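Call for participants: come and show two robot arms how you do the washing-up
Posted 19 March 2025

I'm looking for people who do housework. That's nearly the whole of the entry requirement, so if you've ever put a plate in a rack, folded a tea towel or dug through a kitchen drawer for the good scissors, please keep reading.

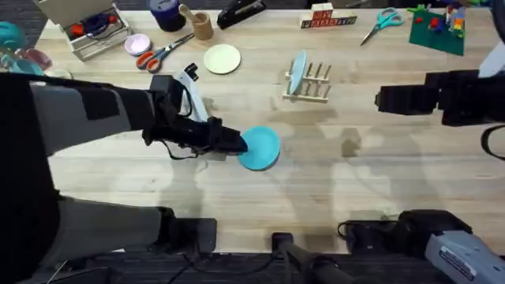 I run the chores study at Sallico, which is a small outfit above a row of shops in Sudevach, and for a good while now I've been trying to get a fair answer to a question people ask me at every family do: can a machine do the housework yet? My short answer is "a bit of it, slowly, if you've tidied up first", and people laugh, and then they ask when it'll do the ironing. I'd like a better answer than that by the summer. To get one I need people who don't work with robots, because those of us who do have got into terrible habits. We know where the arms like a plate to be, so we put the plate there. You won't know, and you'll put it wherever you'd put it at home, and that's what I want!

What you'd be doing

Most of a session is steering. You sit at a pair of handles, and whatever you do with them the two arms on the table do too. A left hand and a right hand, more or less, except that each has a gripper where you've got fingers and a palm, and neither of them can feel anything. You'll be given a little card with a job on it. Pick up a plate and stand it in the rack. Put the scissors away. Move the stapler without knocking the thing next to it. You do the job through the arms as many times as is comfortable, and we keep a record of how you went about it.

Then you do the same job with your own hands. This takes next to no time and makes everyone feel very clever.

After that we let the arms have a go by themselves, using what they've learned from earlier participants, and you mark them. The marking is the part I care about most. There's a sheet with plain questions on it: would you be happy with this in your own kitchen, would you have stopped it, would you have done the job again afterwards. I don't want politeness. If it sets a plate down in a way that makes you wince, write "winced".

We've got 47 job cards at the moment. About half are kitchen jobs and the rest are desk and shop-counter jobs, and I'm keen to get more of the second sort tried, for reasons I'll come to.

Where we've got to so far

I think it's only fair to tell you what you'd be joining, so you don't turn up expecting a butler.

Flat plates are harder than they look. Think about how you pick one up off a table: you slide a fingertip under the rim, or tip it with one finger and catch it with the thumb, and you've been doing it since you were small. A gripper comes down on top of the plate, shoves it a little way along the wood and then has to think again. Using the edge of the table helps. So does using the second arm to hold the plate still, and it was a participant who thought of that, a retired school cook who got cross with us and just did it. We'd been trying to do it with one arm for weeks.

Standing a plate in a rack is easier, so long as the plate is already held properly. The slots do some of the work for you. Getting it held properly is where the time goes.

Scissors are a nuisance. They lie flat, they swing open, and the handles are a silly shape for anything that hasn't got fingers. Bowls are all right. Jars are all right until you want the lid off. Anything soft is a whole separate study, and I've kept towels to just two of the cards because they eat up an afternoon.

As for speed, our best participant steering the arms is still a good deal slower than a person doing the same job half asleep, and the arms by themselves are slower again. I don't mind that too much. I would put up with a slow machine if I could leave the room. What I can't do yet is leave the room, and that's my honest measure of where things stand: I'd like to know which chores, if any, you'd walk away from. So far the list people give me is short, and it's different for nearly everyone. One chap would leave it to sort cutlery all night. Another wouldn't let it near a fork.

Why shop jobs as well

Hegyi, who have the stationery and hardware shop downstairs, asked whether the arms could restock a counter display or tidy one up at closing. I said I'd find out, which was rash of me. A counter is quite like a kitchen worktop (lots of little things, all different, none of them where they were yesterday) but the people who look after one have strong views about how it should look when they've finished. I'd love to have more of those views. If you've worked a till, stacked shelves, run a market stall or done the Saturday job in a gift shop, say so when you write, and I'll give you the counter cards.

I should say that Hegyi aren't planning to replace anybody. They were curious, and so am I. You're welcome to come and be thoroughly against the whole idea. Some of my most useful sheets have come from people who can't stand it.

Who I'm after

Anyone aged 18 or over. There's no upper limit, and I'm short of people past seventy, so please do pass this on to your mum or your grandad.

You don't need to know a thing about computers. If you've played video games it doesn't seem to help as much as you'd expect, and gamers do tend to go at it too fast in the first ten minutes.

Left-handers very welcome, I've had hardly any. The handles work the same for either hand.

If you have trouble with your grip, a tremor, or the use of only one hand, I would especially like to hear from you. A lot of the talk about household machines is supposed to be about people who find chores hard, and then the people who test them are all fit and twenty-six. There's a one-handed version of most of the cards, and we can go at whatever pace suits. Tell me what you need and I'll sort the room out beforehand.

You do need to be able to sit or perch for short stretches, and to read the cards, though I'm happy to read them out to you.

Please don't apply if you work for a company that makes robots. Nothing personal!

The practical bits

Each participant comes for 2 visits, at least a week apart. The gap is deliberate, as I want to see what you remember. Each visit is an afternoon or an evening, with a proper break in the middle and as many smaller ones as you fancy. Steering is more tiring than it sounds, mostly in the shoulders, so wear something you can move in and leave the bangles at home.

You'll be paid 186 pounds for the pair of visits, by bank transfer, after the second one. If you come once and decide it isn't for you, you'll get half and no hard feelings. Bus and train fares are paid on top if you keep your tickets.

Visits run from now until the end of July. Evenings go first, so if you can manage a daytime, do say.

We're on the first floor and there's a lift, though it's round the back by the bins and you have to ring for it. There's a step at the front door. The kettle is on all day, there are biscuits, and there's milk of both kinds. Children can't come into the study room, I'm afraid.

We record the movements of the handles and the arms, and we film the tabletop. Your face isn't filmed and your voice isn't kept. Your marking sheet goes in under a number. If you change your mind afterwards, tell me your number and I'll take your sessions out, right up until the results are written up.

Is it safe? The arms are small and fairly weak, and they stop when you let go of the handles. When they're working by themselves you sit behind a line on the floor and you've got a stop button of your own, which you can press for any reason, including boredom. Long hair gets tied back. You'll have a short safety talk on your first visit and I'll ask you to sign to say you've heard it.

A few things people have asked me

Do I have to be good at it? No. A clumsy go is just as much use to me as a tidy one, and I've kept every one of them. We have 1312 goes on file and a fair share end with something being dropped. The plates are cheap and we have spares.

Can I bring my own things? Yes please, within reason. The Tirkska study (that's the proper name for this project, you'll see it on the forms) has a slot at the end of the second visit for a job of your own choosing. So far we've had a garlic press, a pill organiser and a really stubborn purse. Nothing sharp beyond ordinary scissors, nothing that leaks, and nothing you'd be heartbroken to lose.

Will I find out the results? Everyone who takes part gets the write-up before it goes anywhere else, and it'll be in plain English. I'm writing it myself — slowly.

Will it do my ironing? No.

How to apply

Send a note through the contact form on the Sallico page with "Tirkska" in the subject line, or drop a bit of paper in at the Hegyi counter and they'll pass it up to me. Tell me your name, your age, which afternoons or evenings you could manage, and which hand you write with. Then tell me the one household job you'd most like never to do again, and how you do it now. A few lines is plenty, but if you want to go on for a page about descaling kettles I'll read the lot.

I answer everyone, usually within the week. If you've not heard from me by then, try again, as the form does sometimes eat things.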